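FLINDPORT, July 2021

Rocío Becerra here, writer and star of the comedy podcast Jadine, and I have news I've been sitting on since April. Jadine is going to be a TV series! Proner Pictures has ordered a first season of nine episodes, I'm playing the lead, and we start shooting in Flindport next month.

If you've never heard the show, I play Jadine Olvera, a former child actress who did one cereal commercial at the age of nine and has been introducing herself with it ever since. She moves back in with her mother, takes a job at the front desk of a dental office and keeps auditioning on her lunch break. I've voiced her for two seasons and 25 episodes, most of them recorded in my hall closet with a comforter over my head, so standing up and wearing actual costumes is going to take some getting used to.

A lot of you have written to ask whether the mother is staying on the phone. She isn't — you'll finally meet Mrs. Olvera in person, and we're casting that part now. I read with a bunch of wonderful women last week and laughed so hard at one of them that I lost my place in my own script. We'll announce her name as soon as the contract is signed.

I came up doing small parts. I was a nurse, a bridesmaid, another nurse, and the voice of a worried otter in a cartoon my nephews still quote at me. Getting to carry a show is new for me, and I'm thrilled and a little queasy. 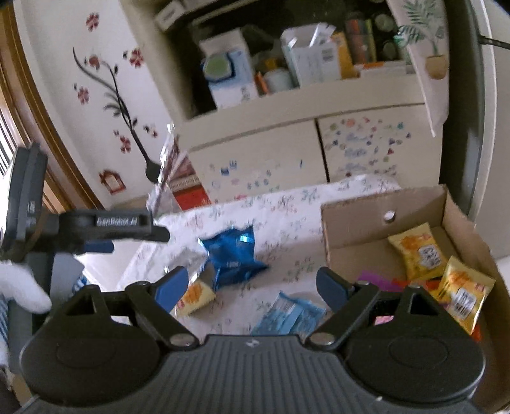
The pilot script runs 62 pages right now, way too long for a half-hour comedy, so I'm spending the rest of the month cutting it with the writers. The karaoke scene stays. The bit with the parking meter might not (sorry, I know some of you love it).

The podcast isn't going anywhere, either. A short third season will come out while we're filming, and it'll follow Jadine's cousin in Tucson, with me popping in when the schedule lets me.

For interviews, press photos and preview audio, please write to the publicity office at Proner Pictures in Flindport. I'm free most mornings before we start shooting, and I'm happy to talk for as long as they'll let me.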